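Gripper comparison, bench 2. Checklist and comments, completed 5 December 2022.

Units under test: Jomance two-finger (on the arm now) and Clikurberg two-finger (on the shelf, to go back on for the second half). Controller is the Plarkier for both. Sheet to be kept with the bench log until the February review.

## 1. Before power on

- [x] Emergency stop pressed and released, controller drops out and recovers. *Tested at the bench button and at the pendant.*
- [x] Arm base bolts checked with the torque wrench. *No movement on any of them.*
- [x] Adaptor plate seated, dowel in. *The Clikurberg plate is a tight fit on the dowel and needs a tap. Do not file it.*
- [x] Gripper cable clipped along the forearm with slack at the wrist. *Second clip replaced, old one had lost its spring.*
- [ ] Spare fuse in the controller lid. *Missing. Ordered.*
- [x] Bench guard closed and interlock working.

## 2. Controller settings

- [x] Correct gripper profile loaded. *Caught the wrong one on first start. The Plarkier keeps the last profile after a swap and gives no warning. Read the profile name aloud before enabling the arm.*
- [x] Speed limit set to 90 mm/s for approach.
- [x] Working radius limited to 265 mm from bench centre.
- [x] Soft stop set above the bench surface. *Set with the fingers closed. Must be set again whenever the tips are changed, as the padded tips are longer than the bare ones.*
- [ ] Force limit the same for both grippers. *Not possible as things stand. The Jomance takes a percentage and the Clikurberg takes a current. Needs a load cell reading from each before the results can be put side by side.*

## 3. Camera

- [x] Lens wiped.
- [x] Exposure locked. *Auto exposure hunts on the white surface when the fingers come in.*
- [x] Calibration run with the board flat. *Repeated once. First attempt rejected, board had been left on a cable.*
- [x] Camera cable clear of the wrist through full rotation. *Clear with the Jomance. With the Clikurberg the housing comes closer and the cable should be routed on the other side.*

## 4. Fingers and tips

- [x] Fingers close evenly, no side play.
- [x] Finger screws tight. *One on the lower finger took a quarter turn.*
- [x] Tips meet when closed. *Within tolerance on both units.*
- [ ] Tip pads fixed by an approved method. *No. Tape is acceptable for the trial only. Loose flaps are to be pressed down or trimmed before each block of picks, and the tape changed if it starts to creep towards the tip. The Palamarchuk moulded sleeves are to be tried when they arrive.*
- [x] Pads free of loose fibres. *Checked by hand with the arm disabled.*

## 5. Work surface

- [x] Surface fixed and level.
- [ ] Surface clean. *Failed. Wipe down before the next block. Bits on the surface can be picked up by the pads and they also confuse the edge finder.*
- [x] Lighting even, blinds down.

## 6. Pick trial, fabric

Each pick is a pinch at the edge, a lift, a short hold and a release. The same cloth is used for both grippers and turned over between blocks.

- [x] Jomance block completed, 188 picks logged.
- [ ] Clikurberg block completed. *Not started.*
- [x] No contact with the bench above the force limit.
- [x] Failed picks recorded with a cause. *Most were put down to the pads closing short of the edge. A few closed on the edge and slid off during the lift.*

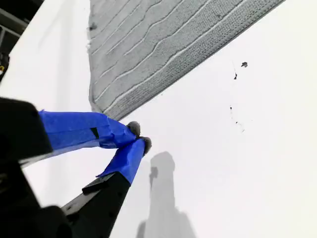

The approach angle made more difference than closing force. A shallow approach got under the edge more often, and a steep one tended to push the cloth along. Raising the force did little except mark the pads. The angle should be fixed for the Clikurberg block so that the two sets can be compared.

## 7. Shut down

- [x] Arm parked, controller off at the wall.
- [x] Log copied to the shared drive.
- [x] Gripper left open so the pads are not under load.

## Result

Passed for continued trial use with the guard closed. Not passed for unattended running.

Open items:

1. Spare fuse for the controller.
2. Load cell readings for both grippers.
3. Clean surface, then recheck section 5.
4. Proper fixing for the tip pads.
5. Clikurberg block, same angle and same speed limit.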